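Home | Docs | Downloads | FAQ | Forum | Log in

Kouris grasp planner – frequently asked

Last updated 4th April. Covers the Bekska two-arm setup only, the Tostulmont port has its own page.

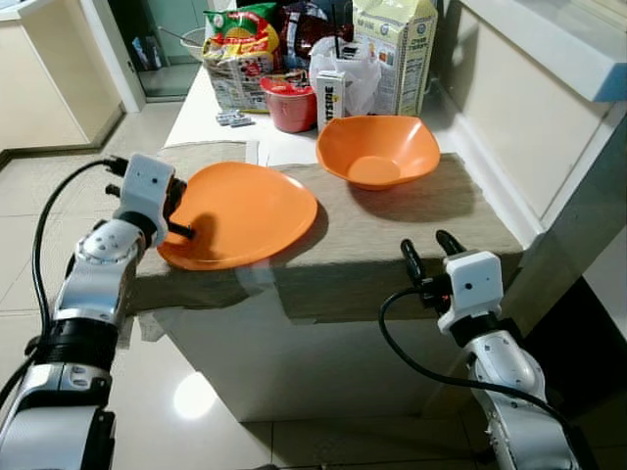

Sabina Kumarasinghe wrote in to say the planner picks a sensible spot on the rim nearly every time, then sits there thinking before it closes, and could we please put that one first. Fine. First it is.

Why does it wait before closing on a rim?
Contact check. The planner wants 30 samples in a row that agree the finger is touching something and not just near it. Drop rim_settle to shorten it. Go too low and it closes on nothing.

Plates work worse than bowls. Known?
Yes. Shallow rim, not much to get a finger under. A bowl has a wall, much easier. For plates turn on edge_press – one finger bears on the rim, then the planner looks again and replans from the new pose. Off by default.

Does it matter what the plate is sitting on?
More than you'd think. Cloth drags and bunches, bare worktop slides. Set surface: soft for towels and mats. There is no automatic detection yet, so if you forget it you get the hard surface numbers and a lot of pushing.

Shadows get picked up as part of the object.
Mostly fixed in build 3219. If you still see it, send the mask overlay, not just the log. Dark fingers over a bright plate are the worst case.

Can the second arm stay parked?
Yes, park_right: true. It still counts as an obstacle to the planner, wherever you leave it. Leave it low and open, clear of the front edge.

Glossy cabinet fronts give me ghost plates.
Reflections. Draw a keep-out region below the worktop line in the scene editor and save it with the kitchen profile. Don't raise the confidence threshold to get rid of them, you will lose the real plate aswell.

How fast can I run it?
Speed cap is 80 per cent of the arm limit when a plan includes contact. Can't be overridden from the config file. Please stop asking.

Do I need to retrain for new crockery?
No, if it is plain and roundish. Odd shapes, record a few grasps by hand and import them with the Stavberg tool. It wants the old file format, sorry, converter is in the downloads.

Replay gives a different plan from the live run. Bug?
Probably the seed. Not stored before Febuary. Newer logs have it in the header.

Comments (3)

Stelios Spanos
surface: soft sorted it for me, thanks. Should be in the quick start though – I lost an afternoon.

mugshelf29
Is edge_press meant to work with both arms at once? Mine just refuses and logs "one contact only".

Sabina Kumarasinghe
Same here, one arm only for now I think. Went down to 12 on rim_settle and it's much better, bowls anyway. Plates I've put back to the default.

Back to top | Report a problem | Older versions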